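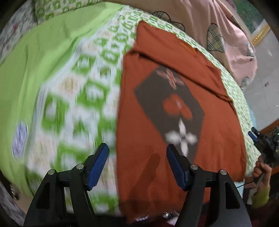
Folding clothes at home is usually treated, in what little has been written on the subject, as something that happens at a table or an ironing board, and we set out with much the same idea in our own heads. The households in Sendwood soon put us right. Of all the places where people told us they dealt with clean washing, the bed came first by a long way, and it kept its lead through the whole study, in large homes and small ones, among people who said they enjoyed folding and people who plainly did not. A bed is wide, it is close to the drawers, and a garment can be laid out on it in full, as the rust-orange shirt in Figure 1 has been, with an upper part that includes a sleeve already turned across the body and the rest still lying open on a green-and-white patterned sheet. We shall come back to that shirt several times in this section, as it shows in one view a good many of the matters our participants liked to talk about: the first fold, the print, the small wrinkles further down, and the soft, busy surface underneath.

4.1 The bed as a folding surface

The 11 households taking part kept a written diary of their washing from March onwards, and between them they sent us 200 entries, some of them a line long and some running happily over several pages. We asked for very little: what was folded, where, by whom, and anything else that seemed worth putting down. It was the "anything else" that proved most useful. People wrote at length about the bed and what it does to the work. It gives under the hand, so a crease pressed into cotton on a mattress is a gentler thing than one pressed on a table, and several writers said they had learned to smooth with the flat of the forearm where they might otherwise have used the fingertips. One mother of three in the Drosa flats described the bed as "the only place in the house big enough to be fair to a shirt", and we have found ourselves repeating the phrase to one another ever since.

The bed has its drawbacks too, and our diarists were frank about them. It is low, and a large wash folded from a standing position leaves the back sore. It also has to be clear, and a wash tipped out late in the evening stands between a tired person and sleep. Some regarded this as a nuisance and others as the whole merit of the arrangement: a basket can be left in the hall until the weekend, whereas a heap on the pillow must be dealt with before the light goes out. Two households had come to rely on this and tipped the washing out on purpose after supper, so that it could not be put off.

Then there is the question of the bedding itself. We had not thought to ask about it, and it came up without our asking. A patterned sheet makes a lively background, and a patterned garment laid on top of it can be hard to read at a glance, particularly in the evening under a single lamp. A strongly coloured garment is easier. The orange cloth in Figure 1 stands out well from the green and white blocks beneath it, and the long edge on its left can be followed without trouble. Diarists with plain white bedding had the opposite difficulty, and wrote of vests and pillowcases that "went missing" on the bed and were found again at bedtime, usually by a foot.

4.2 The first fold

We use the term first fold for the earliest fold that a person makes and means to keep, leaving out the shaking and turning that go before it. In the diaries, and in the long conversations that followed them, the first fold was the step on which people held the strongest views. Most had been taught it by somebody, and could say by whom. Broadly, there were those who began at the side, bringing one sleeve and a strip of the body inwards, and those who began at the top or bottom and dealt with the sleeves as they came. A few began by halving the shirt lengthways, sleeve on sleeve, and they tended to be people who had once worked in a shop or a hotel.

A still picture cannot tell us which of these families a fold belongs to, and we would not wish to lean on Figure 1 for more than it can bear. It does show very nicely what we came to call the slanting crease. The dark line where the orange fabric turns over on itself runs down at an angle from left to right, and does not lie square to the shirt. When we showed drawings of such a crease to our participants, they divided at once. Some wanted to open it out and start again. Others were quite content, and explained that a slant near the top can be taken up in the next fold, provided that the lower part has been kept flat. The lower part, all agreed, is where attention should go, for faint wrinkles of the sort that cross the shirt there are easily smoothed while the cloth is open and are very tiresome to reach once it has been folded over.

4.3 What the print does

Plain shirts and printed shirts are folded differently, even by people who believe that they fold everything alike. This is the finding we feel most sure of, and it is the one that surprised Eilif Nordin and the rest of us most, for we had taken decoration to be a matter for the wardrobe and of no great interest on the bed. In 4 of the households the print decided the shape of the finished parcel. The garment was folded so that the best part of the picture came to the front, and the sleeves and hem were made to fit round that wish.

The shirt in Figure 1 would give such a household plenty to consider. Its print is a large dark grey-brown panel with a reddish-orange petalled motif at the top, a rounded, heart-like shape in the middle and a white four-petalled flower at the lower end, and the folded fabric already hides part of the panel at its upper right. Shown a sketch of this layout, a retired printer in Olivares Street chose the white flower for the front without a moment's hesitation, on the grounds that pale shapes are the easiest to find in a dim drawer. Her grandson chose the heart-like shape. Neither would be moved, and the discussion carried on well into the washing-up.

Practical reasons were offered as well. Many people believe that a large print should not be creased across its middle, and that printed surfaces should not be pressed face to face for long, especially in a warm cupboard. We have no measurements to set beside these beliefs and do not pass judgement on them here. What matters for our purposes is that they are widely held and that they shape the work. People who held them were inclined to fold in thirds, with the panel lying flat on the outermost face, and they kept their printed shirts in a pile of their own. People who did not hold them folded in half and half again, and were, by their own account, finished sooner.

4.4 Words for the job

A short note on language belongs here, as the diaries were full of words that we had to ask about. "Squaring" was used for pulling the corners true before the first fold. "Tucking over" meant bringing in a sleeve, and in one family it meant the entire business from basket to drawer. A "Drostier", in two neighbouring homes, was a shirt folded small enough to stand on its edge, after the make of narrow drawer in which both homes kept them. We have kept such words wherever we quote from the diaries and have used our own plainer terms everywhere else, and a list of both is given in the appendix.

We should add that our participants were generous with their time and their kettles, and that the conversations often went well past the hour we had asked for. They were also, with hardly an exception, modest about what they knew. More than one began by telling us that there was nothing to say about folding a shirt, and then spoke warmly and in great detail until it was dark outside. The next section takes up what they told us about drawers, shelves and the backs of chairs, and about the clothes that are never folded at all.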